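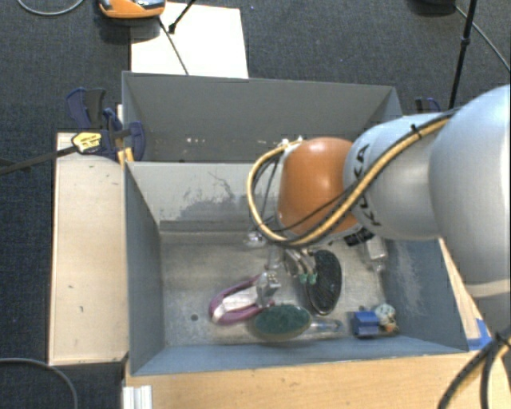
Stelley Robotics Lab Opens Its Doors for a Saturday of Bin Picking

STELLEY, April – Visitors of all ages are invited to the Navitz Building this Saturday, when the Stelley Robotics Lab holds its spring open day and puts its bin-picking arm to work in front of the public.

The arm, a KUKA with a metal gripper, picks small household objects out of an open gray bin. Brushes, things with clear handles, shiny things, things with loops in them: they lie in the bin however they happen to fall, and the software has to decide where to take hold. Demonstrations start at 10 a.m. and run every 30 minutes until the last one at 3:30 p.m.

"People come in expecting the heavy lifting, and then they stand there for ages watching it go after a hairbrush," said Miloslav Oravec, who leads the lab's grasping group. "I love that. A clear plastic handle is a really hard thing for a camera to make sense of, and once you've watched a few tries you start guessing along with it. We get whole families calling out which one it should go for next!"

The group has logged 2914 picks since the start of the school year under its Skamora project, which looks at how a robot can handle objects it has never met before. Students will be on hand to talk about the picks that went well and the ones that didn't, and a board by the door will show the day's running score.

Children (and grown-ups) can also bring a small object from home for the arm to try. It should fit in one hand and be something you don't mind seeing dropped. Glass, food and anything with a battery will have to stay in your bag.

At 2 p.m. Oravec gives a short talk in the Gajdoš Room, upstairs from the lab, with plenty of time for questions. The room seats 80 and filled up early last year.

Admission is free and no booking is needed, except for school groups, who should call the front desk by Thursday. Parking is behind the building. The elevator is at the north entrance.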